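We finally got Stestenum to the table last month, after it had sat on my shelf since August with the shrink wrap still on. It's a trading game for three or four players, set in a harbour town called Lendov, and the box says 14 and up, which I'd say is fair because the scoring takes a bit of chewing over.

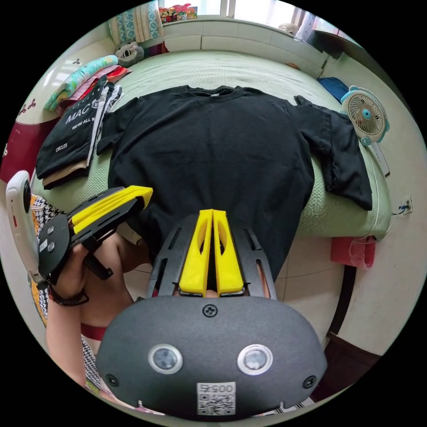 Everybody starts with 12 coins and a little warehouse board, and on your turn you either load a ship or bribe the harbour master. I do love a bribe! You slide your coins face down under his card, and whoever has paid him most at the end of the round chooses which ships sail. My first game I spent nearly everything on him and then had no cargo to send (I still maintain it was a good plan, badly timed). 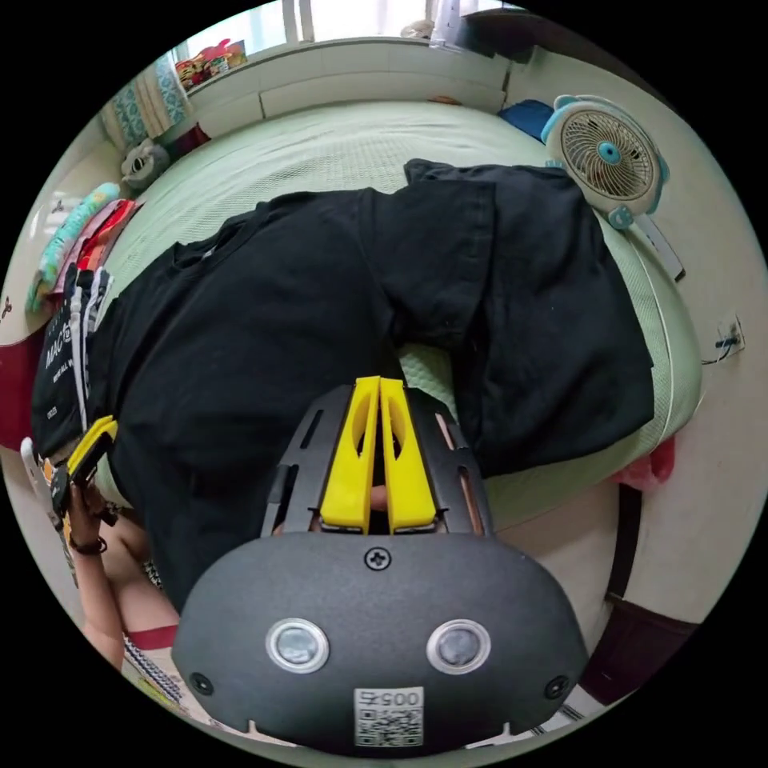

Written by the blog's owner
Player of games, keeper of too many boxes

The only bit I'd grumble about is the rulebook, which explains the storm cards two pages after you need them. We played them wrong all through the first evening and had a lovely time anyway.

If you've played Siu, by the same publisher, you'll know the feel of it, though this one is longer and a good deal meaner.

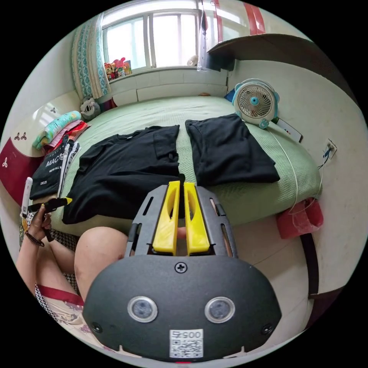 Setting up is quick once you've sorted the cargo tiles into their bags. There's no need for a big table either, and I've laid out the two-player version on a bed more than once. A pale green textured sheet like this one would do nicely for the sea, come to think of it, as long as you all sit still. Next up is Stomus, which I've been promised is over in an hour.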